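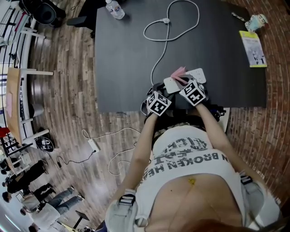 Glove markers at the black table, button panel task.

Log entry, January 3, 2024. Filed under club, tracking, calibration.

The Bromine group has one goal for the winter term: record a person doing a small tabletop job, then get a simulated arm to follow the same hand path without going through the table. The simulated arm works. It goes through the table. Most of this post is on why, and on what I changed in the tracking code over the break.

The setup is the same for everyone in the club. Each hand carries a marker cube with a different printed pattern on each face. The head camera looks down and sees whichever faces happen to be turned up. The software finds the corners of each square, looks up the ID, and solves for the position and rotation of the cube. From the cube we get the wrist by a fixed offset, measured once per glove. With two or more faces in view the solve is stable. With one face in view at a shallow angle there are two rotations that fit the corners almost equally well, and the solver can jump between them from one frame to the next. In the plots this looks like the wrist flipping over and back.

That flip is the first half of the table problem. The offset from cube to wrist is short, but when the rotation is wrong the wrist lands below the surface. The arm does what it is told.

My fix has two parts. The first is a continuity check: if both solutions have a similar error, keep the one closer to the last good pose. The second is a hard floor. The table is flat and does not move during a take, so any wrist position under the surface is thrown out and filled in from its neighbors. I set the limit for filling at 40 frames. Past that the take gets split in two. I had it at 80 for a while and the filled sections were too smooth to be a real hand. They looked fine on the plot and wrong on playback.

The second half of the problem is the lens. A wide lens bends straight things, and the brick wall on the right side of our room is a good test of how much. Before correction it curves along the edge of every recording. After correction it should be straight. With our old calibration file it was straight in the middle of its length and drifted near the corner. Hands that reach toward the corners get the same drift. We recalibrated using the board from the Milano kit, with more views taken near the edges this time, and the drift at the corner is now small enough that I stopped chasing it.

Object choice matters more than I expected. The term list has small, light things with buttons or cables, since those make both hands work at once. Cables are the worst. They have no fixed shape, so we do not track them at all and only log which hand is holding. Thin soft things are next. If you pinch a soft item between two fingers, the finger positions carry all the information and the cube carries none of it. Flila, the labeling tool we use, has a "pinch" tag with a start and an end, and for now a human sets both by hand. I did a full evening of those and would like to not do another.

We also have the hand-held grippers for comparison. The idea is the same, a cube on top and a camera beside it, but the gripper only opens and closes. That removes the fingers from the problem and leaves one number for the opening. The cost is that the operator has to learn to work through the tool, and some items on the list become a two-person argument.

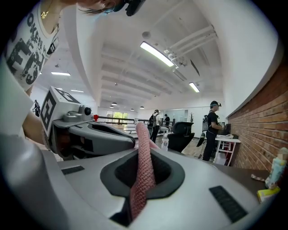 Lovely Galang read the draft of this section and objected that I was being unfair to the grippers: the opening value is clean, it needs no pinch tags, and a beginner's tenth take with a gripper is more useful than a beginner's tenth take with gloves. She would run the whole list with grippers first and keep the gloves for the items that fail. I think she has a point on the tags. I do not agree on the order, because the gloves are where our code is weakest and I would like that found early.

Open items:

Cube offset for the left glove needs to be measured again. The strap was retied after the last measurement.

The Dela Peña script for merging split takes drops the final frame of each piece. Harmless so far, but it will matter when we line up two hands.

Resting hands. When both hands are still, the pose jitters slightly and the arm trembles. A low-pass filter hides it and adds lag. Not decided.

The club target is 1000 clean takes by the end of February. A take counts as clean if it has no splits and both hands stay tracked from first touch to release. Under the old code a lot of mine would have failed that. I am rerunning the December set with the new check overnight and will post the plots with the filled sections marked in gray.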